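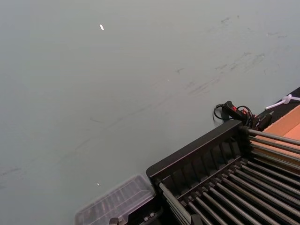 Superficie de mesa con marcas de roce y bastidor negro ranurado.

ACTA DE LA REUNIÓN DE SEGUIMIENTO – MANTENIMIENTO Y EXISTENCIAS

Fecha: 22/1/24
Lugar: sala de reuniones de la planta baja, edificio Tasness
Asistentes: responsables de mantenimiento, compras, almacén, calidad y prevención. Excusa su asistencia administración.

Orden del día
1. Aprobación del acta anterior
2. Estado de la red de agua de refrigeración
3. Contrato de suministro con Geltura
4. Inventario de repuestos
5. Superficies de trabajo
6. Ruegos y preguntas

1. Aprobación del acta anterior
Se aprueba con una corrección en el punto 4: donde dice «válvula de retención» debe decir «válvula de equilibrado». Compras pide que las actas se remitan en el plazo acordado. Se toma nota.

2. Estado de la red de agua de refrigeración
Mantenimiento presenta las lecturas del contador general. El consumo de reposición del último periodo es de 1498 litros, valor superior al previsto para un circuito cerrado. Se han revisado los purgadores de cubierta y las bridas del colector de impulsión sin localizar fuga. Queda por inspeccionar el tramo enterrado entre la sala de bombas y el edificio Tasness.
Se acuerda sectorizar el circuito mediante las llaves existentes y registrar la caída de presión de cada ramal durante una noche sin producción. El ramal norte carece de manómetro propio; se instalará uno provisional en la toma de vaciado.
Calidad pregunta si la reposición afecta a la concentración de inhibidor. Mantenimiento responde que sí y que la última dosificación se hizo sobre el volumen nominal, sin corregir. Se repetirá el análisis antes de dosificar de nuevo.
La bomba de reserva sigue fuera de servicio por el cierre mecánico. El proveedor, Drondent, ha comunicado la entrega en dos envíos – primero el cierre y después el juego de juntas –, por lo que no se programa el montaje hasta recibir ambos.

3. Contrato de suministro con Geltura
Compras informa de que el contrato vigente vence en septiembre. La propuesta de renovación mantiene los precios unitarios y eleva el pedido mínimo a 300 unidades por referencia. Almacén se opone: en los filtros de cartucho ese mínimo obliga a guardar material durante más tiempo del que admite su caducidad.
Se estudian dos alternativas: agrupar referencias para el cómputo del mínimo o pasar los filtros a Hartono y dejar en Geltura solo el material sin caducidad. La segunda exige homologar el filtro equivalente, trámite que calidad estima en 11 semanas. Se acuerda plantear primero la agrupación y pedir muestras a Hartono en paralelo.
La cláusula de revisión de precios queda pendiente. Administración deberá aportar el índice aplicado en la última revisión, que no figura en el expediente.

4. Inventario de repuestos
Almacén ha completado el recuento de la zona cerrada. Se detectan siete referencias con existencias distintas de las registradas, todas ellas de rodamientos y retenes. La causa probable es la salida de material en turno de noche sin vale. Se recuerda que el vale es obligatorio también en avería urgente y que puede cumplimentarse después de la intervención, dentro del mismo turno.
Se dan de baja los retenes del modelo de bomba anterior. Mantenimiento conservará un juego hasta la sustitución de la última unidad instalada.

5. Superficies de trabajo
Prevención propone incluir las mesas en la hoja de limpieza semanal, con el mismo producto neutro que se usa en los bancos de taller. Aprobado. La hoja actualizada se colgará junto al cuadro de turnos.

6. Ruegos y preguntas
Almacén solicita cambiar el horario de recepción de mercancía para que no coincida con el relevo. Se tratará en la próxima reunión, una vez consultados los transportistas.
Calidad advierte de que la carpeta compartida contiene dos versiones del procedimiento de purga. Es válida la revisión C; la anterior se moverá al archivo.

Acciones acordadas
Sectorización y registro de presiones – mantenimiento
Análisis de inhibidor – calidad
Respuesta a Geltura y solicitud de muestras a Hartono – compras
Regularización de existencias – almacén
Hoja de limpieza – prevención
Índice de revisión de precios – administración

Próxima reunión: pendiente de convocatoria.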